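The Bench Before the Brakes
How the Skelstead workshop school teaches order ahead of repair
01/05/2022

Students who enroll in the brake service course at Skelstead do not touch a vehicle during their opening sessions. They begin at a table, with a mat, a tray and a small group of parts, and they learn to put each item where the next person would expect to find it.

The course was drawn up by Kristýna Kopecký, who came to the school after 17 years in fleet maintenance. Her view is that most delays in a brake job begin on the bench. A clip rolls under a cabinet, or an old pad is set down beside a new one. "The work on the car is well documented," she says. "The work on the table is left to habit, and habits differ."

A surface that holds still

Kopecký asks for a mat large enough to take the whole job. Small parts tend to slide on a bare top, and a mat also spares the table from scratches. Its color should be plain and of a middle tone, so that both dark and bright metal can be picked out quickly. The mats are wiped down at the close of each session and stored flat – never folded, as a crease will tip a small part on its side.

Students set the mat square to the table before anything else is brought over. Parts then go to one side and the tray to the other, with open space between them for handling.

The case for the divided tray

The school tried several containers before settling on shallow metal trays with long compartments. Trinidad Dizon, who manages the tool room, had first ordered deep plastic bins from Teuber. They held more, but students had to dig through them, and the bins were moved to the storeroom in November.

A long compartment suits the work better. Hardware can be laid out in the sequence in which it was removed, and a gap in the row is noticed at once. Dizon issues every tray clean and empty, and it comes back in the same state. Brake pads remain on the mat until they have been inspected, with the friction surface and its groove checked for wear and damage.

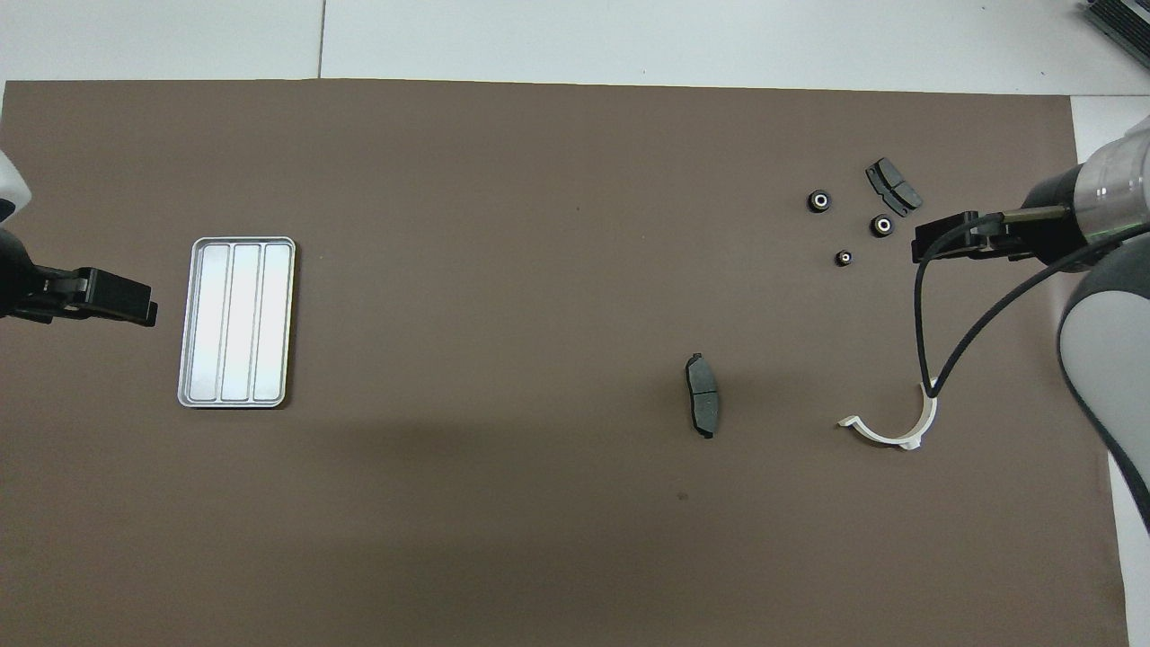
Beyond the first course

The school now applies the same bench routine to its steering and suspension classes. A group of 19 students completed the combined program this spring, and seven of them have gone on to placements with Nandard, a regional repair firm.

Kopecký is preparing a short bench manual for publication through Narkon. It will cover mats, trays, labels and the handover of unfinished work between shifts. Dizon is contributing the chapter on cleaning.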